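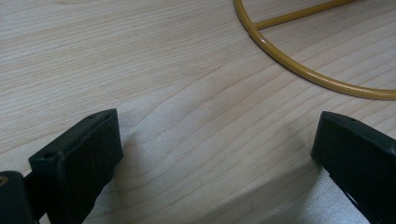 Right, hat thread. I've been promising this one for ages and the kettle's on, so off we go.

If you're new, I've got a stall at Stultley market on Thursdays, mostly hats, a few scarves when the weather turns. For years everything lived in one big heap in a plastic crate and people had to rummage. I thought rummaging was part of the fun. It was not part of the fun for the hats!!

Bucket hats come off worst. Leave one at the bottom of a pile for a week and the brim gets a crease you could post a letter through. I had a navy one I steamed over and over and it still looked like it had been sat on (it had been sat on, by me, in the van).

So: wire hat stands. A ring at the bottom, a short post up the middle, another ring at the top for the hat to sit on. That's the whole thing. Benjie Abella at Skoryk put me on to them, he does the window displays there and has them in every size going.

I bought 20 to start with and wondered if I'd gone mad. Spent an entire evening on the sitting room floor getting the packing tape off. My partner came in, looked, went out again.
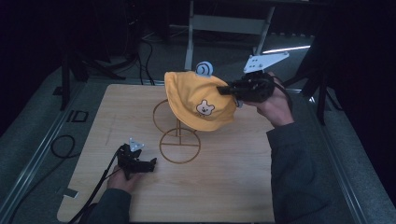
The yellow one with the little bear face is my favourite of the whole lot and I'm trying very hard to sell it and not keep it. Mustard yellow goes with more than you'd think, denim, grey, a big green raincoat. And the bear has ears!! Tiny round ones!

Tip I wish I'd had sooner: hold a soft hat by the brim and let it down over the ring, don't shove it on from the top with your palm. You squash the crown, then you fiddle with it, then it's wonky all day. Let the brim droop where it wants, a floppy brim is meant to flop.

Tilt the top ring a bit if you can. Flat on, a bucket hat looks like a lampshade. Tipped towards the customer you get the shape of the brim, and if there's a patch or a badge on the side you can turn it to face the front.

Someone asked about tables. Mine's had plain pale wood on show since June, when I gave up on the black cloth. The cloth showed every bit of fluff in Steltmont and half of what blew over from Stultley. Pale wood and a bright hat, lovely. A damp cloth in the morning and you're done.
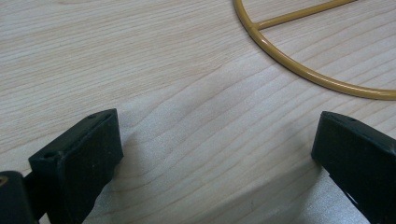
Stall Notes, no. 31

(Yes I number them, it's the only filing I do. No. 30 was the one about scarf hooks if you missed it.)

Storage then. The stands don't fold, which I grumbled about, but if you lie them on their sides in a long box they slot together fairly well. Put a tea towel between layers or the paint gets scratched.

Hats travel separately, stacked crown in crown with a bit of tissue, never more than five deep. The bear goes on top, obviously.

Will do woolly hats next, they need a completely different stand and I've got opinions. Off to find the steamer.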